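Tea with the woman who mends globes

I had been meaning to visit Benedita Correia for ages, ever since a friend's school globe came back from her looking better than it had any right to. So in August I finally got myself on the slow bus up to Treltolberg, with a packet of ginger biscuits and far too many questions, and I found her out in the yard arguing with a tin of varnish.

"It says it dries in an hour," she told me, before I'd even said hello. "It does not dry in an hour. Come in, mind the step."

Benedita has been repairing globes for most of her working life, though she started out binding books. She got into it when the bindery where she trained was handed a box of broken school globes and her boss, Armindo Matos, couldn't bear to turn the job down. "He said paper is paper," she laughed. "Which is rubbish! Paper on a ball is a completely different animal. I cried over the first one. I had Africa on crooked."

If you've never thought about how a globe is made (I hadn't), the map is printed flat in long pointed strips called gores, shaped a bit like the peel of an orange segment. You wet them, paste them, and ease them round the sphere so the edges meet. Wet paper stretches, and it stretches more one way than the other, so the last strip is always the one that gives you trouble. Benedita works from the equator outwards and leaves the poles until she's had a cup of tea.

The oldest thing she has worked on was made in 1872, and it came to her in a hatbox. The owner, Kyriaki Tsoukalas, had inherited it from a great-aunt and wanted it cleaned for her daughter's wedding. "I told her it would take longer than the engagement," said Benedita. "She thought I was joking. The varnish had gone the colour of strong tea and you couldn't find Portugal at all. I took that quite personally."

She cleans with cotton buds, a patch at a time, and she keeps the dirty ones in a jar until a job is finished so she can see how far she's come. I asked if she ever got bored. She gave me a look — the sort my piano teacher used to give me — and said that she has the radio.

What surprised me was how fond she is of cheap modern ones. I'd expected a bit of snobbery, but no, she loves them, especially the sort with every country in a different bright colour. "Those are the ones people really used," she said. "Children spin them, they stick their fingers on them, they ask why that bit is pink. An old library globe just stood there being expensive."
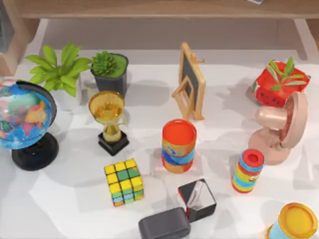
The trouble with borders

We moved on to the subject that gets her properly going, and that's what to do when a globe is out of date. People ring up wanting the countries changed, and she always says no. "It's a record of when it was made! You wouldn't rub out your grandmother's handwriting because she spelt something the old way." The only time she wavered was for a teacher, Joon-young Gil, who wanted an old classroom globe brought up to date for his pupils. In the end she talked him into keeping it as it was and having the children hunt for what had changed. He wrote afterwards to say it had filled 2 whole afternoons, and that one boy had gone home and corrected his father.

Money came up too, because I'm nosy. A full repair on a large globe can run to 700 euros, and she knows that's a lot. For small jobs she'd sooner show you how to do it yourself. Her advice for a dented plastic or cardboard one was to leave the dent alone, dust it with a dry soft brush, keep it out of the window and never, ever use furniture polish. "Every week, somebody with furniture polish," she said, with real pain.

She doesn't have an apprentice, but her neighbour Amândio Louro comes over in the evenings to turn new stands on his lathe. They don't talk much while they work. He calls every globe Magalhães, whatever its age or maker, and she has given up correcting him.

Before I left I asked which one she'd keep if she could only have one. I was sure it would be the hatbox globe. She went to the back room and came out with a scruffy little thing on a bent stand, with the whole South Atlantic worn white.

"My brother and I had this in our bedroom," she said. "We used to shut our eyes and spin it, and wherever your finger landed, that's where you were going to live. I always got the sea."

She's never repaired it. I did ask. She put it back on its shelf, offered me the last ginger biscuit, and walked me down to the bus with varnish still on her elbow.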